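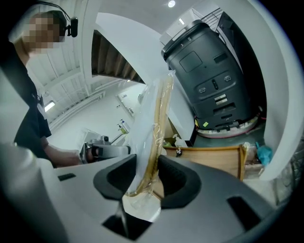 Bagging up the odd stuff under the stairs

I finally did the corner under the stairs! If you've been reading here for a while you know I've been threatening to since November, and I got to it this week, with coffee, the radio and far too many clear plastic bags.

I should say up front that I love a bag. Boxes are fine, and I own plenty, but you can't see into a box without getting it down and opening it, and by then you've remembered three other things you meant to look for. A clear bag you just look at. Long things especially. There's something in one of mine that's tan and straw-colored, a bit curved, with ribs all along it, and it would never sit right in a box. It rolls, it pokes the lid up, it gets squashed at one end. In a tall bag it stands up by itself and I can see exactly what it is from the other side of the room.

The trick (I got this from Davina Baird, who used to pack up craft fair stalls for a living and is frighteningly fast at it) is to gather the plastic at the bottom as well as the top. I always used to shove things in until they hit the seam and then wonder why the whole lot flopped over. Davina puts the long thing in, bunches up the spare plastic underneath, and holds it there while she closes the top. It takes two goes to get the feel of it. After that you'll do it to everything.

Choosing the bags

I tried a few. The very thin ones are cheap and they split the minute anything with a ridge goes in, so don't bother. The thick ones I ordered from Orneder are lovely but stiff, and they were so loud that the dog left. What I've settled on is in the middle – crinkly, soft enough to gather in your fist, clear enough to read a label through. I bought a pack of 203, which is a strange number of bags, but it's what the packet said and I'm going through them at quite a rate.

Labels go inside, facing out. I learned that one the hard way after a damp spring at our old place on Garkness Road, when every single sticker slid off the outside and I spent an evening guessing at seed packets.

What went where

I had 5 piles going at one point, all the way across the floor, and had to step over them to answer the door. Things for the garden, things for the wall, things that belong to my sister, things to mend, and a pile I was calling "later" until Vasanthi Munasinghe came by, looked at it and said "that's the trash, isn't it?" She was right about most of it. I did rescue a roll of ribbon and the good string.

The tall bags now stand along the back in an old Ornirberg crate, long things together, with the short fat bags in front. I can pull one out without the rest coming down on my feet!! Anyone who ever opened that space before will know what a big deal this is.

I left the top loose on anything made from plant fiber. Straw and raffia and so on can go musty if you seal them up tight, and I've lost a nice basket that way. Folded over once is plenty.

Still to do

The paint. There are cans in there from two houses ago and I'm scared of them. Also the bag of bags, which now needs its own bag, and the lamp from Mangubat that I keep saying I'll rewire.

If you have a good way to store wrapping paper that isn't standing it in a bin and hoping, please leave me a comment. Mine is all dog-eared at the bottom and I'd love to fix that before the next round of birthdays.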